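Getting the sidewalk machine set up for the simulator

Mar 1, 2020

I spent most of the winter on the sidewalk robot without the robot going outdoors much, so this post is mainly cables, config files and a sim world.

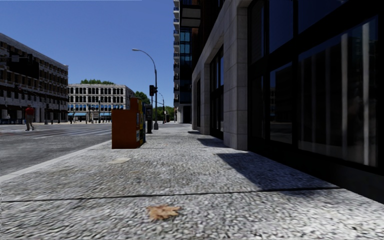

The machine is a Rolutach base, the small one, with a Wurora controller board bolted to the deck. I bought the base used from Cyril Catterall in September. He had run it for two seasons on loading dock deliveries and it came with a folder of notes, a spare wheel hub and a charger with a cracked case. The charger works. I put tape on it.

What I wanted was one setup that would drive the real base and the simulated one with the same code, and only a single settings file swapped between them. Cyril had two separate copies of everything, and they had drifted apart to the point where the sim robot turned left faster than it turned right and the real one did the opposite. I started over.

The first job was wheel calibration. I marked a straight line on the garage floor with masking tape and drove the base along it at low speed, then came back and drove it again. The wheel encoder gives 1447 ticks per turn on my unit. The number in Cyril's notes was different, but he had changed the gearbox at some point and I think the notes are older than the gearbox. If you have one of these, count your own. Put a dab of paint on the tire, turn it by hand ten times and divide.

After that I did the camera mount. The stock bracket lets the camera tip forward when the base goes over a bump, and a very small change in tilt moves the ground a long way in the view. I had Maureen Cropper make me a new bracket out of aluminum bar. She drilled it with 4 holes in place of the original pair, and it has not moved since. I tightened it, marked the bolt heads with a paint pen, and measured the height and angle. Those two values went into the settings file, and the sim camera reads the same ones.

The sim world is a downtown block from the Prusance city pack. I chose it because it has a curb, a crosswalk and some street furniture, and a building shadow that falls over part of the pavement. Shadows were the thing I wanted to work on. The ground detector I trained in my own driveway treated any hard shadow edge as a drop and stopped for it. On the first few runs in the block it would roll along fine, reach the shadow edge and quit.

I fixed this in a dull way. I lowered the weight on brightness, raised the weight on texture, and made the detector wait for several views in a row to agree before it calls something an edge. It takes a little longer to stop for a real curb now, so I dropped the top speed to match. I also had to tell it to ignore expansion joints. They are thin and dark and they run a long way, and the old version liked to follow them as if they were lane lines.

Leaves I have left alone. It slows down for them and goes over. That is fine with me.

The other thing that took time was the clock. The controller board and the laptop did not agree on the time, and the laptop was throwing out wheel readings as stale. I lost a whole evening to this thinking it was a bad cable - I even swapped the cable, twice. The fix was one line to make the board take its time from the laptop at startup. If your log fills up with dropped messages right after boot, check that before you take anything apart.

Current routine before a run, real or simulated:

Load the settings file and read the name printed at the top of the log.
Check that the clock offset is near zero.
Real base only: battery above 28 percent, wheel hubs tight, paint marks on the bracket lined up.
Drive forward one meter and back.
Test the stop button.

I do the stop button last and I do it every time. On the sim it is a key, but I still press it. I want the habit.

Still on the list: the left motor makes a ticking noise when it is cold, and I have not opened the gearbox yet. Cyril thinks it is a chipped tooth. I have a Martinelli grease kit on order and will look at it when that gets here. The bumper switch also needs a better connector, as the one on it now pulls loose if you lift the base by the front.

I will put the settings file up once I have cleaned out my comments.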